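When the hands move to the console: automation and teamwork in an operating theatre
Student project report, Health and Work module, Staritz College 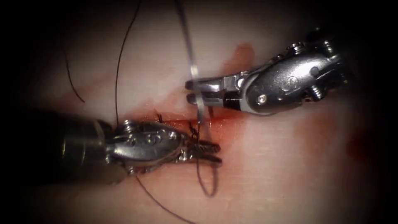 Project Reports, Vol. 3, No. 2

Stitching is the part of an operation I most wanted to understand. Two slim instruments, a curved needle and a dark thread meet in a very small patch of tissue, and the person guiding them sits at a console on the other side of the room. I spent my June placement at the Jelum clinic, where robotic instruments are now part of ordinary working life, and I loved every early start of it.

My question was a simple one: what changes for the staff when the surgeon is no longer standing at the table? I watched from the back of theatre, sat in on the morning briefings and talked to nurses, porters, surgeons and the team that cleans the instruments. I also read the training notes written by Zevora, the small firm that runs the clinic's courses. Names have been left out, as agreed with the clinic.

The word "automation" needs some care here. The instruments do not decide anything. They follow the surgeon's hands, scaling large movements down to tiny ones, and the machine filters out tremor. What has been automated is mostly around the edges – arm positions are stored, instrument use is logged and the stock list updates itself. I had expected the clever part to be the stitching, but the stock list was what the nurses talked about most!

The biggest change is in how people speak to each other. A surgeon at the table can hold out a hand or nod. From the console that is impossible, so requests are said aloud and repeated back. Several nurses told me they now hear more of the plan than they used to, and that they feel freer to ask questions. One said the first months were tiring, because she had to listen through a speaker and watch a screen while keeping an eye on the patient.

The assistant at the bedside has a bigger job than before. This person swaps instruments, cuts thread and looks out for arms getting too close to each other. Two assistants described it as the best training they had ever had. A third missed being shoulder to shoulder with the surgeon, and I think that loss deserves a place in the report too.

Surgeons mentioned their backs and necks first. Sitting down helps on long days. They also said the sense of touch is weaker, so they judge the pull on a thread by eye, and this takes a lot of practice. The clinic's learners complete 200 practice knots before they move on.

In the cleaning room the work has grown. The jointed wrists have small gaps and pins that need patient brushing, and the team asked for an extra sink and got it.

For my next project I would like to follow one learner through the Van der Merwe practice room, from first knot to last, and to ask patients what they were told beforehand.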